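**Re: [tutholm-allotments] Water shutoff and the lower plots**

On a morning in February, Ifigeneia Vlachopoulos wrote:

> Does anyone know if the lower plots are getting their own valve this year? Last spring we lost pressure every time someone at the top filled a barrel. Also, is the shed key still with Danylo? I need the long hose and the reel.
>
> Ifigeneia

Ifigeneia,

Yes on the valve. Charalambos Lazaridis got the quote from Brelteso and it came in under what we set aside. They want to put it just below the compost bays, where the old pipe bends. The trench is 25 feet long and has to be 20 inches deep to get below the frost. They will dig it themselves but they want the bays cleared first.

Water goes off the morning they start and stays off until they have tested the new joint. I asked for a date and got "after the ground softens," so fill your barrels when you can.

Danylo gave the shed key back in the fall. It is in the lockbox by the gate now, and the code is the old one with the last two digits swapped. If you don't remember the old one, call me -- I'd like to keep it off the list. The long hose has a split near the tap end. I cut off the bad part and put on a new fitting, so it is a bit shorter than it was.

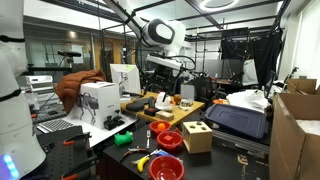

On pressure, the valve will help but it won't fix everything. The top plots still draw first. Dionysis Pappas suggested that the upper rows fill barrels before 7 in the morning and the lower rows after supper. I'm fine with that if the rest of you are. Plots on the middle path can go either way.

Two other things. The seed potato order goes in at the end of the month, and I have names from the upper rows only. Tell me the variety and the weight in pounds. And the meter read 2217 when I checked it at the gate. Please don't use the gate tap for washing tools, it's on the same meter and the drain there is still slow.

Fotis Xenos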